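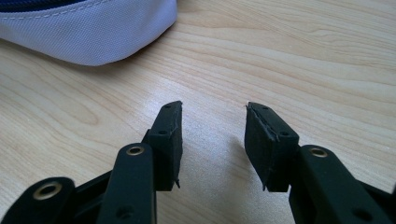
Fingertip pads with the jaws apart. The covering on the right pad is lifting along its upper left edge.

Stutbridge two-hand station: setup and upkeep
Last edited Aug 15, 2019. Maintained by Rocío Cabral, with pad notes from Chih-ming Poon.

What is in this folder

Setup steps, the pad and linkage checks, and a list of things I don't believe yet. Recordings are stored separately. The station is one table and two wired hand-held grippers, one per hand. Tasks are small tabletop ones, mostly a zippered case and a pen.

The older sheet by Burgi Bühler calls the station "maintenance free between sessions." I have left that sheet in the folder for history. Please don't work from it.

Pads

The pads are the weak part. Starel, who supplied ours, told us to expect 800 sessions from a pair. We changed the last pair at 673, and I would not have trusted them at 500. One site's experience doesn't prove much, but it's more than the supplier sent us.

Before each session:
1. Open the jaws and look at both pads from behind, then from the side.
2. Run a fingernail along the upper edge of each pad. If the covering lifts, write it down, even if it lifted last time too.
3. Check the bottom corners for slivers of black material sticking out. Trim only what is already hanging off.
4. Look at the small round holes in the pad faces. Clear out any grit with a dry brush.

Do not glue a lifting strip. Ju-won Yang tried it in January and reported that it "held fine." It held for 54 grasps, and the dried bead changed how a pen sat between the pads. Swap both pads together and log the change. Whether a half-peeled strip hurts the grasp at all is an open question. I suspect it does on thin objects and makes no difference on cloth, but I have no numbers I'd show anyone.

Linkage

Look at the brass eyelets at the rounded ends of the arms. Move the jaws slowly through their travel and feel for side play. No oil. The Bostent sheet recommends a light oil, and I'd like to know who tested that near rubber.

Table and cables

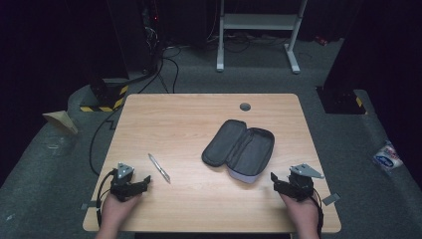
Keep both cables outside the working area, the left one running off the left side of the table and the right one hanging on the right. Grippers start just over the near edge with the jaws open. Lay the case flat, open, and empty it first. The pen goes to the left of the case. Its angle can vary, and should – we had a whole batch where it didn't.

Before starting, walk the floor. Cables behind the table get tangled, and wrappers and bits of card end up on the carpet. Pick them up. A cable pulled tight feels a lot like a stiff linkage, and I have taken a good gripper apart over it.

Claims I would not repeat

"The two grippers are identical." Same parts, different wear. Log them as left and right and don't swap them mid-batch.

"Glare on the wood doesn't matter." Harriet Rosenthal says the Su filter handles it. I've seen the filter's settings but no before-and-after comparison.

"Pad wear averages out." Over what?

Open items

Side play has no pass limit yet, only my thumb and Chih-ming's – and they disagree. The pad log starts with the current pair, so don't go looking for earlier entries. Corrections go to Rocío, with the session number attached.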